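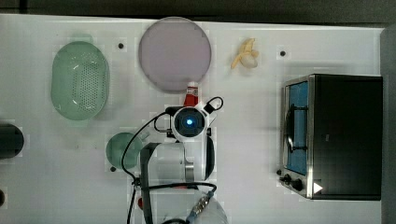

The kitchen table from overhead, April, a little before lunch.

I promised myself I would write more often this spring, and then a whole stretch of the month went by with nothing in here but a shopping list. So, with tea beside me and my shoes off, let me try to get today down before it blurs into all the other days at the table.

We are up to 729 episodes now! I wrote the number on the whiteboard in the biggest marker I could find, and Bożena drew a little crown over the 9. When we started on the kitchen set I thought we would be lucky to get that many by summer. Of course a good number of them will be thrown out once she goes through them (she is stricter than I am, and she is right to be), but I'm still going to enjoy it for one evening.

Today's job was the banana and the plate. The arm has to pick up the banana and set it down on the big pink plate, the one I like so much and would happily take home if it were mine. It sounds like the easiest thing in the world, and I suppose with a whole banana it is, but ours is half peeled, with the strips fanned out behind it, and I kept grabbing it by the peel. You close the fingers, you lift, and the fruit part stays lying there while you hold up a limp yellow ribbon. I did that 8 times in a row this morning. Kalevi was very kind about it and only laughed at the last one.

We had a long talk, Kalevi and I, about whether to keep those. My feeling was that a bad grab followed by a good one is worth having, so the model gets to see somebody make a mistake and put it right. He would sooner keep the first set clean and record the recoveries separately, with their own label, so we can choose later how much of each goes in. I grumbled a bit and then came around to it over lunch. The labels are the part I always want to rush, and I know I'm the one who will be sorry if they're a mess.

The other thing we did differently was leave more clutter out. There was the green colander up in the corner, the little green dish, the red and white thing by the plate, and the toaster oven taking up the whole right side with its door facing in toward everything. I moved the colander between runs and Bożena moved the plate, and we tried not to fall into habits about it, though I noticed I always want to tidy things into a row. My grandmother's fault. She set a table like she was laying bricks.

The Letden people want the toaster oven door next, opening and closing, and I'm a little nervous about that handle. I practiced it a couple of times after the others had packed up and my wrist is still complaining. I'll ask Kalevi tomorrow if we can go slower on the leader arm for that one.

Stopped at 17 good ones for the afternoon, which felt thin after such a cheerful morning, but my hands were tired and it shows in the motions when they are. Bożena says tired data is worse than no data. Soup for supper, a phone call with my sister that ran on far too long, and now bed.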